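How do I get a secondhand sofa to stop smelling like someone else's house?

Nosipho Naidoo
Posted in Home & Cleaning, Wednesday, 11:40 p.m.

I bought a used two-seater in March from a couple on the other side of Omholm who were moving to Tristitz and wanted it gone by dinnertime. I am a person who can be pressured by somebody else's dinnertime. It's dark brown, very padded, very comfortable, and it smells like a house I have never been invited to.
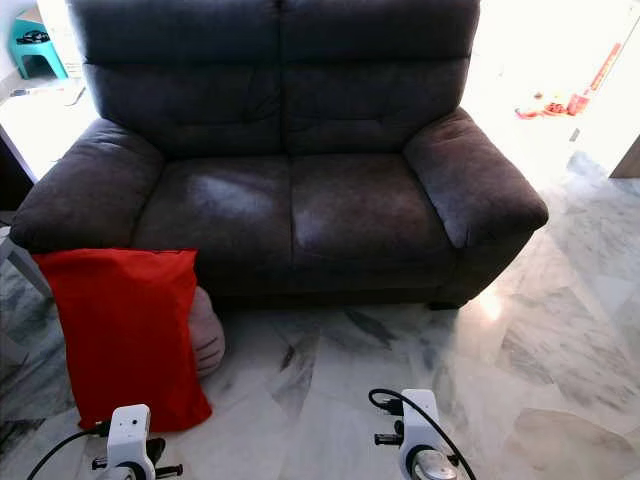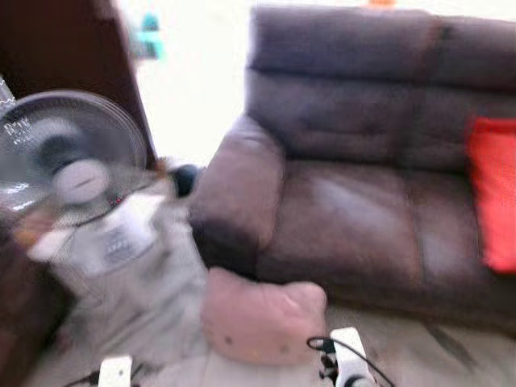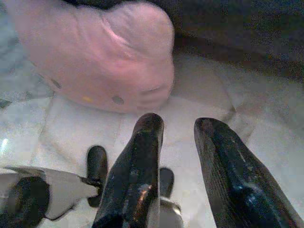
The smell is hard to pin down. There's some old cooking in it, some plug-in air freshener, and underneath both of those a sort of warm dog, although the sellers swore they never had a dog. Maybe the people before them did. At 2 in the afternoon, when the room warms up, it gets stronger. By late evening I've either gotten used to it or it has gone to bed.

What I've tried so far:

Fabric spray, the kind that comes in a purple bottle. The sofa now smells like somebody else's house with lavender in it.

Baking soda, left on for an hour and vacuumed up. Helped for one day. I am still finding baking soda.

Leaving the windows open. It was March.

Sitting on it a lot, in the hope that it would start to smell like me instead. My sister says this is how dogs think.

The cushions don't come off, or if they do I haven't found the trick. There's a tag underneath but the care code has worn down to a smudge, so I don't know if I'm allowed to use water on it. The seller thought it was microfiber. He also thought it would fit in my hatchback, so I'm treating him as an unreliable source.

I'd rather not pay for a professional cleaning. The one place that called me back wanted $233, and I could buy a different smelly sofa for that. Has anybody fixed this at home? I'm not fussy about methods as long as they don't involve dragging it outside. I'm on the second floor and the stairs have a turn in them that I still think about.

Jacobs
Member

Ozone machine. Rent one, shut the door, done.

Nosipho Naidoo

Thank you, but doesn't that require everybody to leave the apartment, including my lungs?

Jacobs

For a few hours yeah. Plants too. And pets. And I think it's bad for rubber. Worked great in my truck though.

Thabiso Molefe
Regular, 1132 posts

Please don't run an ozone machine in an apartment. You share air with your neighbors whether you like them or not, and breathing ozone is bad for people at the levels it takes to do anything to a sofa. Jacobs's truck can speak for itself.

I've bought most of my furniture used, partly out of thrift and partly out of not learning, so I have been through this several times. The good news is that smells like yours usually come out. Cigarettes and cat pee are a different conversation and I would be typing it in a much lower voice.

First thing, stop with the spray. Perfume on top of a smell makes a third smell. Give it a week with nothing new on it so you know what you're dealing with.

Then vacuum it like you mean it. Most people run the brush over the seat and call it a day, but the stink lives in crumbs and hair and dust, and those live in the cracks. Use the skinny attachment. Go down between the seat cushions, down the back where the seat meets the backrest, and along the inside of both arms. Push your hand in ahead of the nozzle if you're brave. I once pulled half a breadstick out of a loveseat, and it was older than my marriage.

While you're down there, tip the sofa onto its back (get help, put a blanket under it) and look at the bottom. There will be a thin black dust cover stapled on. If it sags, there's stuff in it. On two of mine this was where nearly all the smell came from. You can pull a few staples along one edge, vacuum out whatever horrors are inside, and staple it back. If the cover itself reeks, take it off completely and put on a new one, it's cheap fabric sold by the yard and nobody is ever going to see your stapling.

Do the baking soda again, but this time leave it overnight. An hour isn't enough. Put it on dry fabric, sprinkle it through a kitchen strainer so it doesn't clump, work it in lightly with a soft brush, and go to bed. Vacuum in the morning, slowly, twice. You'll still be finding it in June. I have no cure for that.

Now the water question. With the tag gone you have to test. Pick a spot at the bottom of the back, dab on a little water with a white cloth, and let it dry all the way. Do the same a few inches over with rubbing alcohol. If the water leaves a ring and the alcohol doesn't, treat the whole thing as alcohol only. If neither leaves a mark, you can pick. If any brown comes off on the cloth with either one, stop there, stay with dry methods and forget I said anything.

Assuming the alcohol passes: put it in a plain spray bottle, mist a section lightly, wipe with a white sponge, keep moving. Windows open, no candles, no pilot lights, no cigarettes, and don't do it in one marathon with the door shut. When it's dry the fabric may feel stiff, which scares people. Brush it with a clean soft brush and the nap comes back.

Assuming the water passes: one part white vinegar to two parts water, a light mist, wipe, and point a fan at it. Light is the important word. If you soak the padding it'll take days to dry and then you'll be back here with a new post about mildew. The vinegar smell goes away by itself. For an evening your place will smell like a pickle, and your neighbors can enjoy that in place of the ozone.

If you think there really was a dog, use an enzyme cleaner on whichever part is worst, again after testing, and follow the time on the label. People wipe it off too soon because it looks like it's doing nothing. It looks like that the whole time.

Last, a fan. Cheap box fan aimed at the seat, on low, for as many days as you can stand the noise. Air does more than any product does.

You also mentioned it's worse in the afternoon. Is it in direct sun at that hour? Warm padding gives off more smell. That's annoying but you can use it, let it warm up with the windows open now that it isn't March, and you're baking the stuff out a bit at a time. Don't leave dark fabric in strong sun for months or it'll fade on one side.

Cushions: feel along the back edge of each one for a zipper or a strip of hook-and-loop tape. On a lot of two-seaters they're sewn to the frame and there is no trick. If that's yours, fine, you just vacuum more.

Nosipho Naidoo

This is the most anyone has ever written to me about a sofa. Thank you.

Update for anybody who lands here with the same problem. Cushions are sewn on, no trick. I tipped it over with my sister and the dust cover was sagging in one corner like a hammock. Contents: 16 hair ties, a TV remote, one baby sock, a coaster from a place called Solulstead, and an amount of dog hair that settles the dog question for good. I have not written to the sellers about it. I have drafted it a few times.

New cover is on, stapled by me, very ugly. Overnight baking soda done. Both test spots dried clean so I went with the vinegar, one section each evening, fan on in between. I'd say most of the smell is gone. There's a faint something left on the right arm if you put your whole face on it, and I've asked guests not to.

Does the remote mean I should contact them? It doesn't work on my TV.

Thabiso Molefe

Offer it back, they'll have been looking for it. Do the right arm again with the enzyme stuff and give it a full day. Keep the hair ties.

Jacobs
Member

Still say ozone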